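HOME SAFETY AND HOUSEKEEPING
Unit 4 handout: The stovetop is not a shelf
Prepared by Océane Lachance for the Solanki evening course, Jilledcombe
Bring this with you to the practice session. The worksheet is separate.

1. Where we left off

Last unit covered what goes inside kitchen cabinets. This one covers the flat surfaces, and mostly one of them. In a small kitchen the top of the range is often the largest clear area at waist height, so things get put down there. Mail, shopping, bread, paper goods. They stay because the stove is off and they are in nobody's way until supper.

For this unit a "landing spot" means any place where items are set down without a decision about where they belong. A stovetop is a poor landing spot. An electric coil gives little warning. It can be hot enough to burn skin well before it glows, and it stays hot after the knob is turned back. 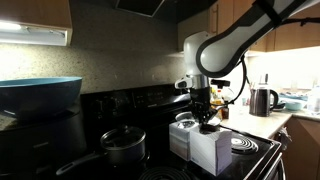
Paper goods are the most common thing students list when they do the home survey. They are light, they come in bulk, and the cabinet they belong in is usually full. Tissue boxes are a typical case. One standing right beside a coil burner, with a second box close behind it, is already too near, even if neither is touching the metal. A box can be bumped a few inches by a pan handle or a sleeve. Tissues also stick up out of an opened box, and a loose sheet catches much faster than the cardboard does.

2. What counts as combustible

Go through the list and mark what you have within reach of your own burners.

Paper: tissues, napkins, paper towels, recipe cards, mail
Cloth: dish towels, oven mitts, aprons, curtains
Plastic: bottles, bags, wrap, spoons, lids
Packaging: cereal boxes, egg cartons, takeout containers

Plastic usually melts before it burns, and the smoke is unpleasant. Cloth is the one people forget. A towel hung close to the range should be moved to a hook on the far side of the sink.

A printed or decorated box is treated the same as a plain one. Students sometimes ask if a coated or shiny surface makes a box safer. It does not, for our purposes.

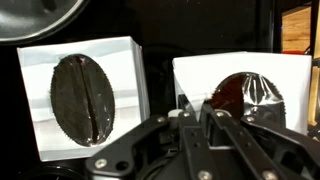 Fig. 2. Two white cubes, each with a dark oval resembling a coffee bean.

3. The clearing routine

Do this before cooking, with all burners off and cool. It should take 40 seconds once you are used to it.

Step 1. Look at all the knobs. Confirm that each one is off.
Step 2. Remove anything that is not a pot, pan or kettle. Use both hands for tall or stacked items.
Step 3. Put each item in its real place. If it has none, it goes on the table, and you find it a place after the meal.
Step 4. Turn pan handles so that they do not stick out past the front edge or cross another burner.
Step 5. Wipe up crumbs and grease.

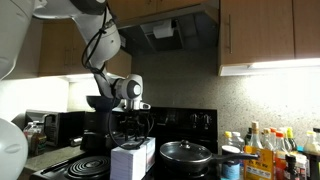 Stacks need more care than single items. A loose pile slides when you pick it up from the top, and the bottom sheets get left behind. With napkins piled in a tall block between a coil burner and a covered frying pan, move the napkins first and leave the pan alone until they are gone. Slide one hand under the pile and keep the other on top. If the pile is too tall for that, take it in two trips. Harsh Agarwal will demonstrate this at the session — please watch where he puts his lower hand.

4. Finding a real place

Paper goods should be kept dry, away from heat, and close to where they are used. The cabinet directly above a range fails on the second point, and reaching for it means leaning over the burners. A shelf near the table works well.

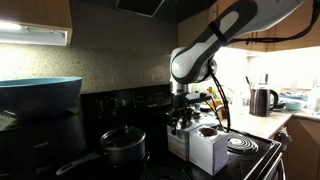
Keep one open package of each kind in the kitchen and store the rest elsewhere. A hall closet is fine. So is a lidded bin under a bed. In the Arcombe kitchens, where there is one narrow cabinet per household, we suggest a wall rack near the door — the Usia rack in the practice room is one you can try for size.

5. For next time

Complete the stovetop survey at home, morning and evening, for three days. Write down what you found and where you moved it. Short notes are fine, 200 words at most. Read Unit 5, sections 1 and 2, on countertop appliances and cords.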